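About Us

The Nostix Handling Laboratory carries out comparative trials of grippers, robot arms, cameras and controllers. It is part of the Trajkovski Institute and serves both the Institute's own programs and outside firms that wish to see how a product performs before they buy or release it.

The laboratory opened with two arms and a single bench. It now holds 27 grippers on file, each with a written record of its fit, its wiring and its results, and has completed 114 trials to date. Reports follow one format, so that a reader may set a gripper tested in the first year beside one tested last September.

Trials are built on household and kitchen tasks. Cups, trays, chopsticks, dish racks and dry rice are inexpensive and easy to replace, and they differ widely in size, weight and stiffness. Each task is run 40 times per gripper under the same controller settings. Failed attempts are kept in the record and reported in full.

Cameras are judged on the same tasks. Our staff compare the view from the head position with the view from the wrist, with attention to thin objects and to open lattice shapes, where depth readings are often poor. 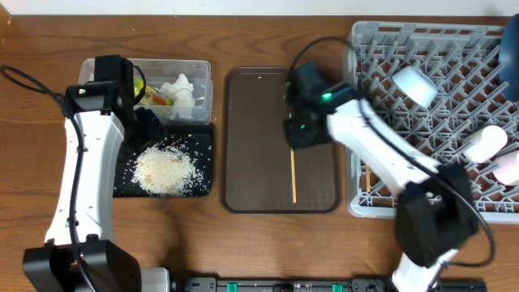
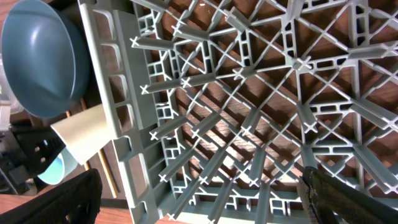 Nostix Handling Laboratory | Department of Applied Automation | Trajkovski Institute

Firms may submit a gripper, arm, camera or controller for trial at any time of year. Mounting plates and cables should be sent with the unit. Products that need their own software are run through Fiklow, the laboratory's scheduling and logging system, and a copy of the log is supplied with the final report.

Long-term comparison work is carried out with Memeck, which has shared bench space with the laboratory since its second year. Requests for past reports should be addressed to the department office.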